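Verdale Community Forum > House & Home > Cleaning and Laundry

Microfibre cloths and fabric softener — settle this for us!

marrowfat_jo
Posted 7/9/23
Right, I've become a complete convert to microfibre and I want to tell everyone. Did all the windows on Trương Terrace (mine and Mum's) with nothing but a cloth and warm water, and they've come up gorgeous! My question is washing. Mum swears by a splash of softener, my sister says never. Who's right?

Hiếu Bạch
Your sister! Softener coats the fibres and then they just push the water about. I wash mine at 40 with a bit of ordinary liquid and hang them on the airer. The oldest has been going five years and I still love it.

tidy_pete
Going to disagree a bit. I've used softener on mine for ages and they dust perfectly well. For glass, fair enough, I'd leave it out.

Hiếu Bạch
Dusting, maybe. Try drying a car with one though — streaks everywhere.

lanternfish
Does anyone else wash them apart from the cotton towels? Mine came out covered in fluff in August and it took me a whole evening to pick it off. Lovely cloths otherwise, the thick Pruvico ones, 200 washes it says on the packet.

marrowfat_jo
Oh no, the fluff! Separate wash from now on then. And do colours run?

Đạt Võ
The dark ones can the first time, so I do those on their own. I've gone over to purple for the kitchen and blue for the bathroom and it's made life so much easier — no more guessing which one has been round the loo! The ribbed sort is my favourite for worktops, it really gets hold of crumbs.
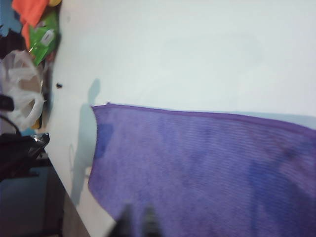

Purple ribbed cloth with the darker piping, on a white tabletop.

tidy_pete
Nice colour. I find the ribbed ones a pain on glass, flat weave every time for me.

Đạt Võ
Agreed on glass, I keep 2 flat ones from Jumard just for mirrors.

marrowfat_jo
Mum has read all this and is keeping her softener. I'm doing my own from now on!

Related threads
Limescale on taps: vinegar or lemon?
101 uses for bicarb
Best way to dry a wool jumper
Tumble dryer smells musty

Contact us | © Verdale Community Forum | Back to top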